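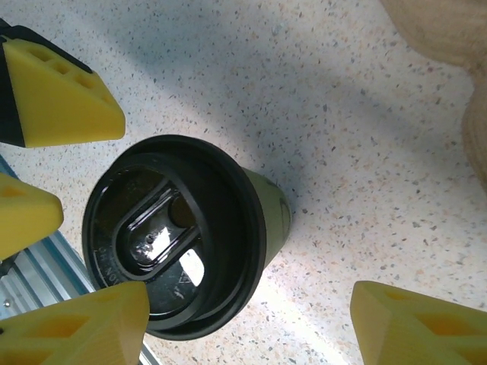 Chapter 7
Single-Use Cups, Lids and Carriers

Reading time: 13 minutes

7.1 Scope of the chapter

The preceding chapter dealt with flat wrappings and bags. The present one deals with the articles used to serve a drink that will be carried away from the counter: the cup, the lid, the straw and the carrier. They are commonly bought from different suppliers, stored in different places and brought together only at the moment of service. For that reason they are often specified separately, and most faults found in use arise where one article meets another.

Three terms are used throughout. The serving set is the full group of articles handed over with one order. The fit is the mechanical relationship between two articles in the set, such as cup and lid. The station is the part of the counter where the set is assembled. Food cartons appear in this chapter only where they share the station with cups; their construction is covered in Chapter 8.

On completing the chapter the student should be able to name the parts of a moulded lid, select a carrier for a given cup, lay out a small station, and calculate the stock needed for a stated trading period.

7.2 The cup

A paper cup for hot drinks is a truncated cone. The side wall is a curved blank, wrapped and sealed along a vertical seam. The base is a disc set slightly above the lower edge of the wall, so that the cup stands on a ring. The upper edge is rolled outwards to form the rim. The roll stiffens the mouth and provides the bead over which the lid is pressed.

The taper has two purposes. It allows empty cups to be nested in a sleeve, and it allows a filled cup to be lowered into a carrier recess until the wall bears against the sides. Where the taper is slight, the nested stack is taller and the cup drops further into the recess. Where it is steep, the stack is shorter but the cup is less stable on a flat surface.

Wall construction is single, double or rippled. A single wall usually needs a separate sleeve if the drink is served very hot. Double and rippled walls trap air and need no sleeve, but they occupy more storage space for each unit.

7.3 The lid

Lids for hot drinks are formed from thin sheet or from moulded fibre. Four parts should be distinguished:

The skirt is the lowest part and passes over the rolled rim of the cup.
The outer ring stands above the skirt and gives the lid most of its stiffness.
The deck is the area inside the ring. In many patterns it is lower than the ring, so that small spills are held and drain back.
The drinking opening is cut or formed close to the ring. It may be at one end of a recessed channel.

A small vent is normally provided away from the drinking opening. If the vent is blocked the drink will flow unevenly.

Lettering and symbols are frequently embossed in the lid, as ink on this surface would come into contact with the mouth. A triangular recycling symbol identifies the material only. It does not show that the lid will be accepted by a particular local collection, and the student should check the collector's own list.

Lids should be pressed on with even force at opposite points of the ring, then checked by running a finger round the skirt. Pressing on the centre of the deck distorts the lid and may leave part of the skirt unseated.

7.4 The carrier

Carriers are made from folded board or from moulded pulp. Moulded pulp is formed by drawing a slurry of fibre on to a mesh tool, after which the piece is pressed and dried. The surface is matt and a little uneven. Thickness varies across the piece, and sharp corners are avoided in the design.

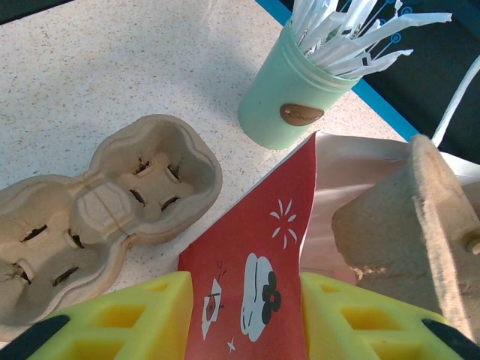 Figure 7.1 Moulded pulp cup carrier with slits in the recesses and a rib across the narrow middle. Behind: cup holding paper-wrapped straws.

Slits in a recess divide the material into flaps. Under the load of a cup the flaps bend, so that one carrier can accept several base diameters. The grip depends on the stiffness of the fibre and falls sharply if the carrier becomes damp. Carriers should therefore be kept away from sinks and steam outlets.

The narrow part between two recesses carries the bending load when the carrier is lifted. A rib across this part separates the compartments and can help to keep the cups apart. A carrier should be loaded on a flat surface, lifted with a hand beneath it, and never lifted by one filled cup. Where only one drink is ordered, no carrier should be issued.

7.5 Straws and small items

Straws are supplied loose or in individual paper sleeves. Sleeved straws can be held upright in any stable container of suitable height, including a spare cup. Overfilling causes the sleeves to crease at the upper end, and a torn sleeve means that the straw must be thrown away. The container should be refilled only when nearly empty, so that old stock is used first.

7.6 Worked example: the Heslow kiosk

The Heslow kiosk sells hot drinks from a single counter. During one week in February it issued 756 lidded cups and 119 carriers. The kiosk was open on each of the 7 days.

Mean daily use of cups: 756 ÷ 7 = 108
Mean daily use of carriers: 119 ÷ 7 = 17

The mean is not a sufficient basis for stocking the station, as demand is uneven within the week. The kiosk adds 13 carriers to the mean and places 30 at the station each morning. The remainder are kept in a dry cupboard. Lids are stocked to the same number as cups, with a further sleeve held in reserve to replace any that split.

Students should repeat the calculation for an outlet known to them before proceeding to section 7.7, which treats the fit between cup and lid in greater detail.

Related chapters and case studies
Chapter 6: Bags, Wraps and Flat Sheet
Chapter 8: Folded Cartons for Hot Food
Case study: Counter Layout at the Ayaaba Café
Case study: Changing Lid Supplier at Wukska
Appendix C: Terms Used in Moulded Fibre

© Nornine Educational. For classroom use. Contact the publications desk | Back to top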